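# Wrist view goes smeary when I teleop fast, are these demos junk?
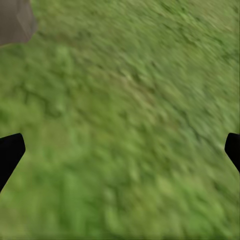
*Wrist cam in the sim, fingers open over the grass, gray thing top left*

Teaching a simulated arm by remote control, outdoor map. Recorded 14 demos so far. Whenever I swing the arm quick the grass turns to diagonal streaks like this. Fingers stay crisp. Do I throw these out and start over or will the policy cope? Using the Brestix hand controller if it matters. Motion blur setting is wherever it was when I installed, havent touched it.

Kenna Aitken

---

**Torquil Sutherland**

Dont throw them out yet. Check two things.

- Blur on in the renderer? Turn it off, replay the saved joint positions, re-render the camera. No need to redo the driving by hand if you logged joints.
- If it's still smeary with blur off, look at the ground texture. Stretched texture looks a lot like blur. Park the arm and grab a still. Streaks still there = texture.

Then slow down near the grasp anyway. I swing fast in free space and crawl for the last bit, my demos got way more usable. And if your real camera blurs too, keep a few of the blurry ones in teh mix.

---

**Stistari**

just record more. I did 2000 and it learned fine

---

**Pawłowska**

More demos wont help if they're all jerky. Lower the controller scaling first, mine was set at 5 and I dropped it to 2. Hand moves the same, arm moves less. Took an afternoon to get used to.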